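Fidby Help > Housing > Shared Spaces > Abandoned Belongings

Items left in the shared storage room after a tenant moves out

4 min read

Question

I am writing on behalf of the residents of Palla, a rental building managed by Björklund. The building has a shared storage room on the lower level. Tenants are permitted to keep belongings there under their leases, but the spaces are not numbered and no lockers are provided.

In July a tenant moved out and left a quantity of belongings in the room. Some of it is plainly household cleaning equipment: brushes, cloths, sponges, two buckets. There is also a floor lamp and a sealed carton marked only with the number 1096. The former tenant did not reply to a message sent through the building's notice system. The storage clause in our leases states that items must be removed "upon termination" and says nothing further.

We wish to know the following. May the residents dispose of these items themselves? Must the management company do so? Is a distinction permitted between cleaning equipment of little value and the other items? The room is shared by all of us and it is becoming difficult to reach the rear shelves.

Posted 2025-09-07

Answer 1 (accepted by the person asking)

The residents should not dispose of the items. Your lease is with the owner of the building, and so was the former tenant's. Whatever duty exists toward belongings left behind rests in most places with the owner or the owner's agent, in this case Björklund. A neighbor who discards them may be held personally responsible for their value, even when acting with the agreement of every other household.

The correct step is a written request to the management company, asking it to begin its process for abandoned property. The request should state the name of the former tenant if known, the location of the items, and the date on which they were first seen unattended. Please keep a copy.

The company will then ordinarily send notice to the last known address. The waiting period depends on state law and on the lease. Periods of 10 days and 30 days are both found, and some states require the longer one only where notice is sent by mail. A message on an internal notice system may not meet the requirement, particularly if the former tenant lost access to it on moving out.

With regard to value, some states do permit a simpler process below a stated amount. It would be unwise to assume that yours is among them. Even where it is, a person must still decide what each article is worth, and that decision should be made by the party with the legal duty. Until then, the small items may be gathered into one open container, so that they remain together and the shelves can be used.
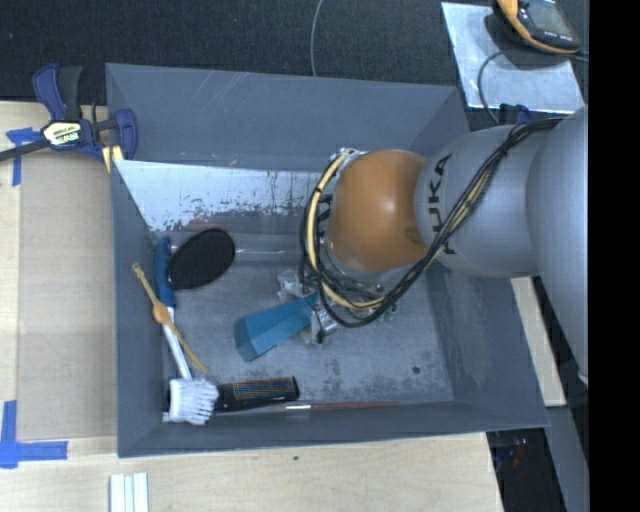
Joar Lindqvist asks whether moving the items within the room could itself be treated as taking possession of them, and recommends obtaining the agreement of the management company in writing before anything is touched. In his own building on Palusitz Street, a former tenant claimed that a lamp had been damaged during such a move, and the matter was settled by a payment of $50. He further advises that the sealed carton be left sealed.

The recommendation is a sound one, and I would amend my answer to that extent. Permission by e-mail is sufficient. If the rear shelves must be reached before a reply is received, ask the company to send its own staff.

Answer 2

We had the same thing and put a sign on the door saying everything without a name on it would be thrown out by the end of the month. Most of it was gone in a week. The rest we put out on the curb. There were no complaints.

Comment on Answer 2: A sign of this kind is useful for items belonging to current residents. It does not constitute notice to a person who no longer lives in the building, and readers are advised not to rely on it for that purpose. Placing goods at the curb may also breach local trash collection rules.

Answer 3

Neither of the answers above addresses the lease clause. The words "upon termination" set the date by which the tenant was obliged to remove the items. They do not state that ownership passes to the owner of the building after that date. Should the management company be willing to revise its leases, the residents may wish to propose the following additions:

- that each stored item be labeled with a unit number;
- that the tenant provide a forwarding address before keys are returned;
- that the storage room be inspected at the same time as the apartment.

The third would have prevented the present difficulty. It is also worth asking whether any part of the security deposit is still held. In some states the reasonable cost of removal and storage may be deducted from it, provided that an itemized statement is sent to the former tenant within the period set by law. That question is one for the management company, as residents have no claim on the deposit.

Answers on this page are provided by members and do not constitute legal advice.

Contact Fidby | Copyright Fidby, all rights reserved | Back to top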